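Open Day at the Kirora School of Voice

The Kirora School of Voice opened its doors in May for anyone thinking of signing up for the fall term. I went because my daughter wants to move from choir into musical theater, and because I had questions about fees that the website did not answer.

The school has the upper floors of a former shoe warehouse. Registration was at a desk by the stairs, where we got a name sticker and a schedule. The day ran from ten until four.

Morning: the studios

There are 2 large studios and a row of small practice rooms. The larger studio seats 200 and is used for end-of-term shows. It has a sprung floor and a decent upright piano. The practice rooms are narrow and the walls let some sound through. In one of them we could follow a tenor next door through most of a scale exercise.

Setareh Sharifi, the head of voice, gave a sample class on breathing and vowels. Parents were asked to join in. She worked with six teenagers on eight bars of a ballad, stopping them often, and had them speak the words before singing them again. My daughter liked this part best.

Afternoon: auditions and fees

The audition talk was short. Applicants prepare two contrasting songs, one of them from before 1970, and bring sheet music in the right key. Backing tracks are not accepted. There is a sight-singing test, but a weak result does not rule anyone out.

A term of the Saturday program costs $1000, with a deposit of $200 due when a place is accepted. The Zarei bursary covers half the fee for a few students each year, and the form for it has to go in with the application.

Lunch was bring your own. Coffee was sold on the ground floor, and the line was long at noon.

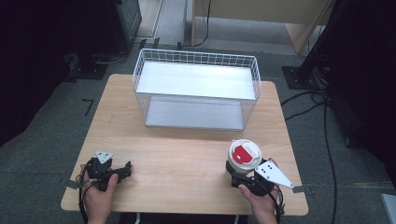
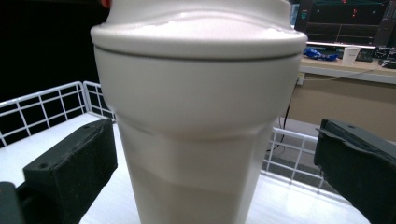

Getting there

The Ploremeck bus stops across the street. Parking behind the building is for staff only, so we used the Helteck garage and walked five minutes. The elevator is at the rear entrance. Applications for fall close at the end of the month, and the office will send a form by mail if you call and ask.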